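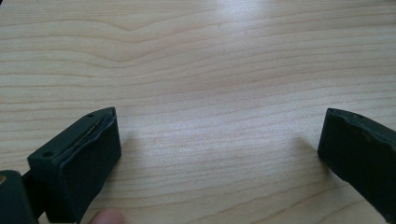

Rajitha Jayawardena wanted to start with the gas bill, and with the fact that hers at the Hornden swimming pool used to arrive in an envelope so thick it had to be folded twice. The pool has been heated since last September by warm water drawn from the flooded tunnels of the old Sultana coal mine, and she still gets a kick out of opening the mail.

"I used to leave it until Friday," she says. "Now I tear it open at the counter. There's still a gas line for the backup boiler, but it's one page!"

I'd come to Hornden to talk to Parveen Mollah, the engineer behind the scheme, and Rajitha was supposed to be ten minutes of background. She stayed for the whole thing, and I'm glad she did, because the two of them finish each other's sentences.

Mollah grew up one valley over and trained in oil and gas. She spent eleven years on drilling crews before she started reading old mine plans in the evenings, first as a hobby and then, she admits, as something closer to an obsession. When the Sultana closed, the pumps were shut off and the workings slowly filled. The water down there sits at a steady temperature all year, warmed by the rock.

"People think of a closed mine as a hole," she says. "To me it's a gigantic hot water bottle that somebody already dug. You couldn't afford to dig it today. The tunnels are there, the water's there, and it's right underneath the people who need the heat."

The water isn't hot enough to run straight into a radiator. It comes up through a borehole, passes through a heat exchanger, and goes back down a second well some distance away, so that it has time to warm up again before anyone sees it. Heat pumps do the rest. The first phase covers the pool, the library and 88 homes on the streets behind the church (Mollah drew me the pipe route on the back of my own notebook, twice, the second time to scale).

Was there a bad moment? Oh yes. The first borehole missed.

"By less than the length of a car," Mollah says, and she laughs, though I gather she didn't at the time. "The old surveyors were fantastic, but they measured from a shaft tower that got moved. We hit a solid pillar of coal. Two weeks of drilling, and dry as toast."

The second one broke through on a wet morning with half the street out watching. Rajitha had closed the pool for an hour so the staff could go and see.

What comes next is bigger. The council has the second phase on its agenda for 26/06/2018, and if it goes through, the network would grow to 1354 homes, along with the Zalletti bakery, which throws off so much waste heat from its ovens that it could feed the system as well as draw from it. Mollah gets very animated on this subject. She wants to store the bakery's spare heat in the mine over the summer and pull it back out in winter.

Not everyone is sold. Some residents worry about being tied to one supplier for decades, and Mollah thinks that's a fair question. The contracts now let households leave after three years, a change she says came straight out of the public meetings.

"They were right and our first draft was wrong," she says.

And the pool itself? Rajitha has nudged the water up a degree, and the early lane swimmers are complaining that it's too warm.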